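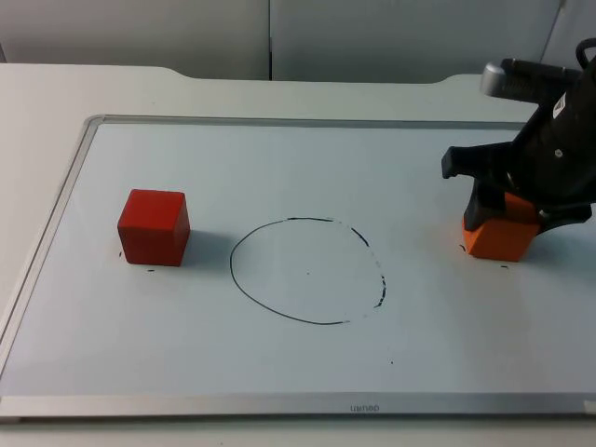

The whiteboard with the two cubes and the circle between them

Apr 26, 2020

I promised Caoimhe McGrath that I will write down the story of the gripper fault before I forget the details, so I use this quiet Sunday for it.

The task is simple to explain. There is a red cube on one side, an orange cube on the other side, and a circle drawn with black marker in the middle. The arm must take a cube and put it into the circle. I call this test Jarnesholm, after the village where I had the idea. I had run it many times and I trusted it, and I think this was my first mistake.

One evening in February the arm closed on the orange cube, lifted it a little, and started to move toward the circle. Halfway, the fingers opened. They did not open slowly, as they do at the end of a normal run. They went wide at full speed and the cube fell on the board. After that the arm continued its path very politely, with nothing in its fingers, and reported a success.

The second time it was worse. The fingers opened, and then the arm went down with one finger lower than I expected and pushed on the whiteboard. I was holding the board with my left hand. My hand was not touched, but it was close enough that I switched off the power and went to drink some tea.

I looked first in the wrong place. I believed the problem was in my grip force, and I spent two evenings changing this value. Then I suspected the cable, and I moved it while the arm was standing still. No change. Finally I printed the whole log and read it with a pencil. On line 296 there was a gap of 700 milliseconds where no message came from the gripper. My program had a time limit of 80 milliseconds, and when the limit passed it sent the command "go to start position". For the gripper, the start position is fully open.

So the gripper did exactly what I had told it. I wrote this rule myself, in the first week, when there was no cube to drop.

Gráinne Mac Suibhne read my code and asked a very short question: "Why does a lost message move anything?" I had no good answer. Now, when the messages stop, the arm stops and the fingers keep their position until I press a key. The program also checks the finger width before it may write "success".

The reason for the gap I still do not know. It came back once last week, and the arm stood still with the cube in its fingers, as it should. I also do not hold the board by hand anymore when the power is on. If you have seen such gaps with your own gripper, please write me, I would like to compare the logs.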